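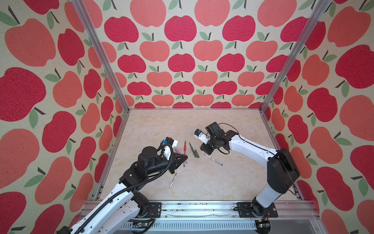 Pens and markers, December, Grasance cell

Started 9:20, apple curtains up on all three walls. Bonumthorpe reckoned a busy background would stop the policy leaning on plain grey. We now own a robot cell that looks like a nursery.

Task for this batch is pick up a pen, any pen, either arm. Dark green marker goes in with its cap off and the cap loose beside it, as an extra nuisance. Red pen is the one the left gripper keeps getting asked about. Teleop feels a bit like eating peas with oven mitts, but the colour spread is decent.

Running total before today was 1,686 episodes. Target is 950 for pens alone, so plenty of quiet afternoons ahead.

Wrist view, bare table
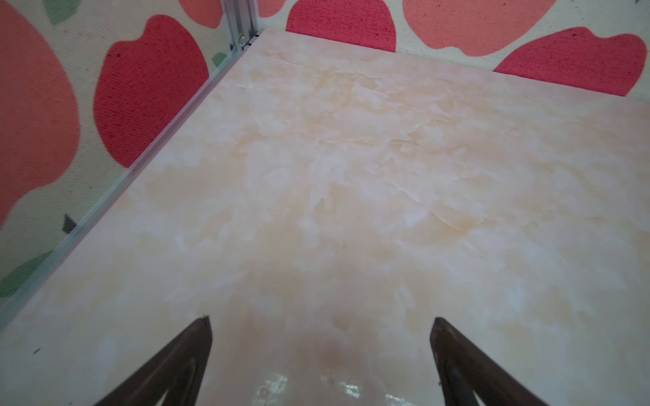 Glare check

Shiny patch on the marbled top, right between the fingertips. Bright enough to pass for an object if you're a small network with no life experience. Some 20 bare-table episodes to be recorded as negatives — label them "nothing", not "fail", or the Bárány script bins them.

To do

Wipe the black specks off the rail.
Try the lights lower, then redo the wrist exposure.
Ask Seltulley for 2 more marker colours, anything but red or orange.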